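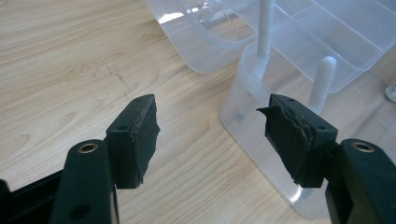 Pads should be logged as a consumable, with a change interval, the same way a shop logs cutting inserts, according to Nhung Mạc. Most lab comparisons leave them out, and the results drift as the rubber goes.

We kept that in mind when comparing two hand-held grippers at Tumdale, the Ueda and the Flallent. Both record finger opening and wrist pose, and both feed a Ziroreck controller over cable. Each was used for 641 grasps on small household goods, mostly bottles and clear plastic boxes.

The Ueda closes with less play. After the first session its fingertips met with no offset we could measure. The Flallent had a slight twist under load, which showed up on narrow caps and hardly at all on flat box walls. It weighs less, though, and operators held their wrist angle better late in a session.

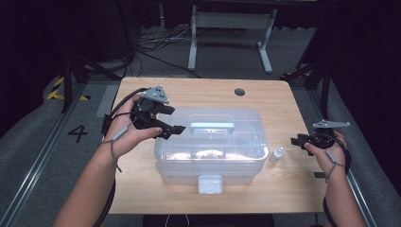

Two-handed work on a clear storage box with a hinged lid.

Clear plastic gave both units trouble. Depth readings dropped out on lid edges and latches, and we discarded 127 grasps for that reason before scoring. Turning down the overhead lights recovered part of the loss.

Tape over the pads raised friction on smooth walls. It also changed the closing width, so the zero point had to be reset after each rewrap. We rewrapped every 17 grasps during the bottle trials and less often on boxes. Ueda pads slide out once two screws are loosened. Flallent pads are glued, and a swap means replacing the whole fingertip.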